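Hand Gripper Collection: Pre-Session Checklist, With My Comments

August
By the collection lead, Skanow soft goods station

Print this page | E-mail this page

This is the list I run before every block of demos at the Skanow station. The official Gevport form has the same items with tiny boxes and no room to complain, so I keep my own copy with notes. We're after 1000 good examples of cloth handling for the Teixeira set, and I'd love to get there without redoing any of them!

1. Finger pads. OK.
Press each pad with your thumb and try to slide it sideways. It shouldn't creep. Blue pads only for this set, please, and both from the same pack (I mixed an old one with a new one once and the grip pulled left all morning).

2. Screws and pins on the linkage. OK.
Check all of them with the small driver. I go a quarter turn at most. If one keeps backing out, write it on the tape on the handle and swap tools.

3. Open and close travel. OK, with a comment.
Squeeze slowly 3 times, all the way. Mine felt a little gritty on the second squeeze, so I brushed out the lint. Fleece and plush shed like crazy.

4. Cables and sleeves. Needs attention.
Keep the cables away from your wrist and off the cloth pile. Roll up loose sleeves. I've marked this one down because I keep finding slack on the right side of the station, and a snag in the middle of a reach is a good way to yank something onto the floor.

5. Cloth in the work area. OK.
Red prints with the double happiness characters, plus the dark piece with the gray trim. Feel through everything for pins and tags before you start. 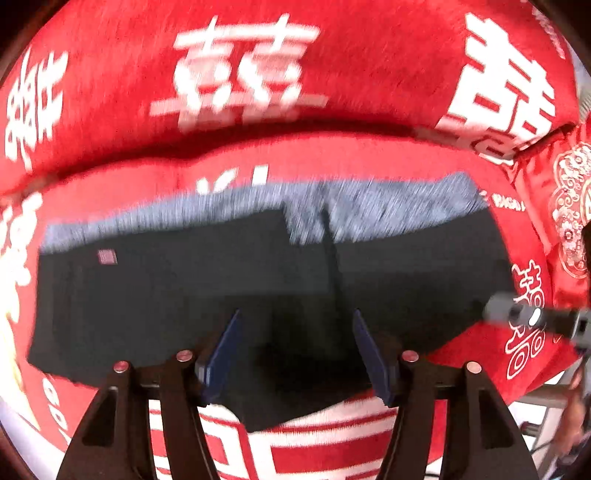

Do we have to throw out a demo if the first grab misses?

Keep it, as long as you recover and finish the task in the same take. The learning system needs to see misses followed by a second try. Toss it only if you stopped, talked to somebody, or reached in with your free hand.

6. Speed of the reach. Needs attention.
I move too fast, I know I do. Ernerton sent back 50 takes from the last batch for blur, and nearly all had my initials on them. Slow down on the approach and hold still for a beat before closing. The pads should be open and over the cloth you want before you squeeze.

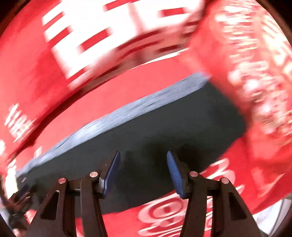 7. Free hand. OK.
Keep it back from the fingers while they're closing. They don't look like much but they'll pinch, and I've got the blood blister to show for it.

8. Breaks. OK.
Stop after 60 minutes, even if you're on a roll. Put the tool down on its rest, shake out your hand, and run items 1 through 3 again before you pick it back up.

Still open: tie up the cable slack, order more pads, slower reaches from me.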